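Section 5. Laying and Caring for the Carpet

This section covers Murkari low-pile carpet in the Hestley range, supplied on the roll for showrooms, workrooms and display floors. Underlay and edge trims are covered in the next section. One full roll covers 260 square feet before trimming.

Before you start

Leave the rolls lying flat in the room overnight, with the wrapping off. Do not stand them on end. Check that the batch letters on the roll labels match. If they don't, set the odd roll aside and contact your supplier before cutting anything.

You will need a utility knife with fresh blades, a steel straightedge, a chalk line, double-sided carpet tape, a seam roller and a vacuum cleaner.

CAUTION: Use a cutting board under the knife on any floor with heating pipes or cables.

Laying the carpet

1. Sweep and vacuum the subfloor. Scrape off old adhesive and paint drips.

2. Fill cracks and low spots with floor filler and let it cure for the time given on the tub.

3. Snap a chalk line down the longest wall, one roll width out. Check it against the opposite wall in case the room is out of square.

4. Unroll the first length along the line. Let it run up the wall by the width of your hand at each end.

5. Look for the arrows printed on the backing. All lengths must have their arrows pointing the same way.

6. Fold the length back on itself to the halfway point, lay tape on the subfloor, peel the film and lower the carpet onto it. Work from the middle toward the wall, then do the other half.

7. Lay the second length so that it overlaps the first slightly. Cut through both layers along the straightedge, lift out the waste strips, tape underneath and press the seam with the roller.

8. Trim at the walls last. Press the carpet into the corner with the back of the knife before you cut.

Note: Keep one large offcut. It is the best source of a patch if you need one later – a new roll may come from a different batch. 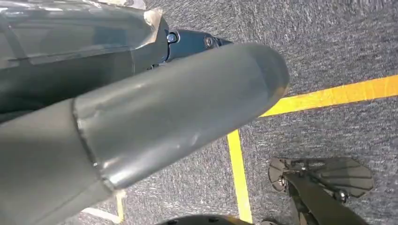 Check the finished floor in daylight before you bring anything back into the room. Walk each seam slowly and look along it from both ends. In the heathered gray, the mix of light gray, white and darker gray fibers makes a good seam hard to find once the pile has been brushed across it. The same speckle can also hide thread ends and blade tips, so go over the cut edges with a magnet and then the vacuum. Clip any raised tuft level with scissors. Never pull it.

Placing heavy items

Put spreader plates under stands, jacks and wheeled cabinets. The carpet is rated for a spread load of 2,000 pounds per stand. For anything over 3,000 pounds, cut the carpet around the footing and finish the opening with Tirkex edge trim.

1. Lay a sheet of hardboard from the door to the final position.

2. Move the item along the hardboard. Lift it at turns if you can.

3. Lower it onto the plates and slide the hardboard out.

4. Check after a week that the carpet has not rippled on either side.

CAUTION: Do not drag items over a seam, even an old one. The tape can shift and the joint will open.
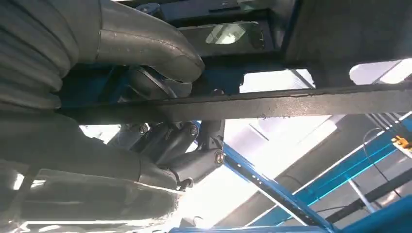
Can oil or grease be cleaned out of the pile?

Fresh spots usually come out with Vītola dry compound. Scrape off what you can with a dull knife, sprinkle the compound over the spot, leave it until it has clumped and vacuum it up. Repeat if the mark is still there. Old stains that have reached the backing should be cut out and patched with your saved offcut.

Routine care

Vacuum traffic lanes daily and the whole floor once a week. Use a suction head or a soft brush – stiff rotating brushes will fuzz the pile. Blot water spills with a white cloth and keep people off the area until it is dry. Replace any door mat that no longer holds grit.

Record the batch letter inside the back cover of this manual.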